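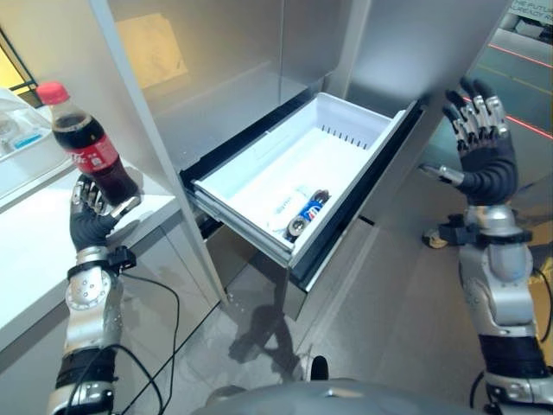 Left hand on the cola bottle, right hand open, freezer drawer pulled out.

Filed under: Site Visits / Manipulation

The demonstration at Lahtinen started at 4 in the afternoon, and most of the first part was spent on the annotation tool. I had come for the grasping work. Fengying Wei, who runs the data side, wanted visitors to see how the recordings are cut up before they saw any hardware, and after sitting through it I think she had the order right.

The method they call Holto trains one policy on head and wrist views together. The usual complaint about wrist views is that they are close to useless until the last few centimeters of an approach. Objects are too near, focus is poor, the room may be upside down, and half the image can be the robot itself. Most groups I have visited either crop hard or drop these views from the early part of the motion. Holto keeps them throughout and learns a weight for each view at each time step. There is no hand-set switch point.

Wei put the weights on a plot next to the recordings. The head view carries nearly everything during the reach. The wrist view climbs steeply just before contact and stays high until release. What I had not expected was a second, smaller rise in the middle of transport, which she attributes to the policy checking for slip. Abdul-Rahman Eshun is less convinced and thinks it may follow the lighting.

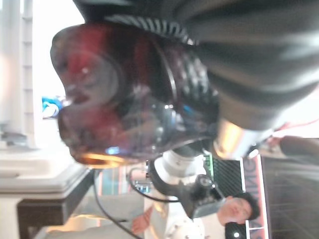

The training set is 1214 episodes, all teleoperated, with drinks containers as the main object class. Bottles were chosen on purpose. A full plastic bottle is smooth, gives a little under the fingers, and has contents that shift when it is tilted, so a grasp that would be fine on a wooden block can fail on it. Glossy surfaces also produce moving highlights in the wrist view, and an earlier version of the policy treated those as edges. The fix was plain: heavier brightness and blur augmentation on the wrist stream only. Applying it to both streams made placement worse.

They held back 500 trials for evaluation, split between upright grasps and tilted ones. On upright bottles the learned weighting and a fixed switch point came out nearly level. The gap opened on tilted bottles, where the fixed version tended to close too early. I asked for the numbers by grasp angle and was told they are still being checked.

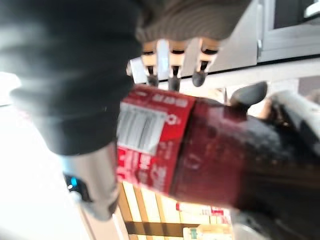
Wrist view of a pinch grasp: three fingers on the upper side of the bottle, thumb from the right.

Questions ran long. Ifeoma Mohammed asked about retraining for a different hand – the answer was that the weighting module transfers and the finger control does not. A write-up is planned for September.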